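왼팔이 또 멈췄다, 그리고 범인은 모터가 아니었다

지난번 글에 "캘리브레이션만 다시 하면 끝!"이라고 자신 있게 써 놨는데, 일단 그 문장부터 취소합니다. 8월 내내 왼팔하고 씨름했어요. 그런데 정말 재미있었습니다. 고장 이야기를 이렇게 신나서 써도 되나 싶지만, 원인을 찾은 날 밤에는 잠이 안 올 정도였거든요.

처음 오시는 분들을 위해 짧게만. 저는 Sodono라는 이름을 붙인 양팔 로봇 작업대를 굴리고 있습니다. 레일 위에 팔 두 개를 마주 세우고, 작은 물건을 한쪽이 집어서 다른 쪽에 넘겨주는 연습을 시키는 게 요즘 목표예요. 제어 프로그램은 Tomoana를 쓰고, 서보 모터는 Asent 제품입니다. 벽에는 꽃무늬와 리본 벽지를 둘렀는데, 로봇 사진 올릴 때마다 벽지 어디서 샀냐는 댓글이 제일 많이 달립니다. (동네 지물포 자투리입니다!)

증상

왼팔이 물건을 집고 가운데로 가져오는 동작까지는 멀쩡합니다. 그런데 손목을 안쪽으로 크게 돌리는 순간, 어떤 때는 그냥 툭 힘이 풀려 버려요. 로그에는 손목 모터 통신 끊김이라고만 남고, 팔은 천천히 내려앉습니다. 바닥에서 얼마 안 뜬 높이라 부서진 건 없었지만, 처음 봤을 때는 심장이 철렁했습니다.

제일 답답했던 건 재현이 안 된다는 점이었어요. 보고 있으면 잘 됩니다. 커피 타러 가면 죽어 있고요. 밤 11시에 시작해서 새벽 2시까지 한 번도 안 틀리다가, 이제 됐구나 하고 정리하려는데 툭. 이 녀석은 사람을 보고 연기를 하는 게 분명합니다.

제가 의심한 순서

처음엔 당연히 모터를 의심했습니다. 과열 보호가 걸렸나 싶어 온도 값을 계속 찍어 봤는데 아주 평온했어요. 혹시나 해서 예비 모터로 갈아 끼웠더니 똑같이 죽습니다. 멀쩡한 모터를 빼서 책상에 올려놓으니 괜히 미안하더라고요.

그다음은 전원. 두 팔이 동시에 힘을 쓰면 전압이 떨어지는 게 아닐까 했는데, 오른팔을 세워 두고 왼팔만 돌려도 증상이 나왔습니다. 이것도 탈락.

세 번째는 소프트웨어였습니다. Tomoana에서 응답 대기 시간을 늘려 봤어요. 끊기는 횟수가 줄어든 것처럼 보여서 하루 정도는 고친 줄 알고 좋아했습니다. 사실은 끊기고도 늦게 알아차리게 만든 것뿐이라, 지금 생각하면 제일 위험한 수정이었네요. 팔이 모터 하나를 잃은 채로 명령을 계속 받고 있었던 셈이니까요. 이 설정은 바로 되돌렸습니다. 혹시 예전 설정 파일을 받아 가신 분은 꼭 대기 시간을 40밀리초로 돌려 놓으세요!

Prys Parry의 한마디

막혀서 Stosholm 게시판에 로그를 통째로 올렸더니 Prys Parry 님이 답을 달아 주셨습니다. "끊긴 시각 말고, 끊긴 순간의 손목 각도를 모아 보세요." 이 한 줄이었어요. 저는 그때까지 시간 축으로만 그래프를 그리고 있었거든요.

그래서 넘겨주기 동작을 반복으로 걸어 놓고 930회를 돌렸습니다. 중간중간 끊긴 순간의 관절 각도를 전부 저장하게 하고요. 결과를 각도별로 늘어놓는 순간 소리를 질렀습니다. 흩어져 있을 줄 알았던 점들이 손목을 안쪽으로 꺾은 좁은 구간에 다 몰려 있었어요! 그 구간을 지날 때마다 죽는 건 아니지만, 죽을 때는 언제나 거기였습니다.

그 각도라면 의심할 건 하나, 선입니다. 손끝 카메라를 달면서 케이블을 손목 바깥으로 크게 돌려 놓았는데, 손목이 안으로 꺾이면 이 고리가 모터 하우징 쪽으로 당겨지면서 옆에 꽂힌 통신선 커넥터를 슬쩍 밀고 있었습니다. 빠지지는 않고 아주 조금 들썩이는 정도. 손으로 눌러 보면 딸깍 소리도 없이 들어갑니다. 그러니 눈으로 백 번 봐도 모를 수밖에요.

왼쪽 팔 손목 위로 둥글게 넘어가는 가느다란 검은 선, 그 선이 문제의 케이블입니다. 두 그리퍼가 가운데에서 마주 보는 이 자세 근처가 말썽 많던 구간이에요. 구석에 누워 있는 곰은 신경 쓰지 마시고요.
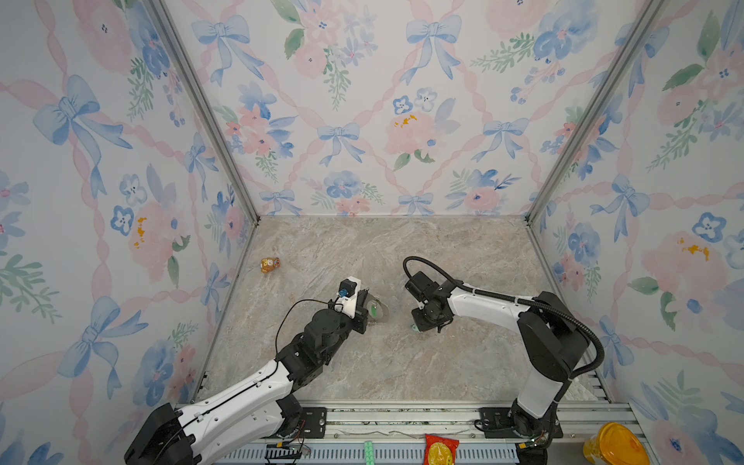
고친 방법

허무할 만큼 간단합니다. 우선 전원을 내리고 손목 통신선을 새것으로 바꿨습니다. 커넥터 접점이 이미 조금 헐거워져 있어서, 길만 바꿔서는 언젠가 또 말썽이 날 것 같았어요. 그리고 커넥터 바로 옆에 케이블을 잡아 주는 작은 클립을 출력해서 끼웠습니다. 카메라 선이 아무리 당겨져도 힘이 클립에서 멈추고 커넥터까지는 가지 않게요.

클립은 두 번 실패했습니다. 첫 번째는 너무 꽉 물어서 선 피복에 자국이 났고, 두 번째는 손목을 끝까지 돌리면 하우징에 걸렸어요. 세 번째 것이 지금 쓰는 모양인데, 안쪽 모서리를 둥글게 깎은 게 효과가 좋았습니다. 도면은 조금 더 다듬어서 다음 글에 올릴게요.

그다음 다시 반복 시험. 이번에는 일부러 문제의 각도만 왔다 갔다 하게 해서 750회를 돌렸고, 끊김은 0회였습니다. 마지막 숫자가 올라가는 걸 보면서 혼자 박수를 쳤어요. 새벽이라 아주 작게 쳤습니다.

안전 쪽으로 바꾼 것

원인은 선 하나였지만, 이번에 더 크게 반성한 건 통신이 끊겼을 때의 동작이에요. 예전 설정은 모터 하나가 대답을 안 해도 나머지 관절은 하던 일을 계속했습니다. 가벼운 팔이라고 얕본 거죠. 지금은 어느 쪽 팔이든 모터 하나라도 응답이 없으면 두 팔 모두 그 자리에서 속도를 0으로 잡고, 제가 직접 확인 버튼을 누르기 전에는 다시 움직이지 않습니다. 자동 재연결도 껐어요. 편하긴 했는데, 손을 넣어 선을 만지는 사이에 살아나면 곤란하잖아요.

그리고 작업대 안에 손을 넣을 때는 무조건 전원 스위치부터 내리기로 했습니다. 당연한 얘기인데 솔직히 그동안은 대충 했습니다. 한번은 주저앉은 팔을 손으로 받치려다가 손가락이 그리퍼 사이에 낄 뻔했어요. 다친 데는 없지만 그날은 그대로 접고 잤습니다.

남은 숙제도 있습니다. 오른팔 쪽 굵은 주름관 케이블도 꽤 높게 휘어 있어서 같은 문제가 생기지 않을지 각도 기록을 같이 모으는 중이에요. 아직까지는 조용합니다. 끊김 지점을 각도별로 그려 주는 스크립트는 주석이 엉망이라 정리해서 공개할 생각이고, 급하신 분은 댓글 남겨 주시면 지금 상태 그대로라도 보내 드릴게요. Prys Parry 님, 다시 한번 정말 감사합니다!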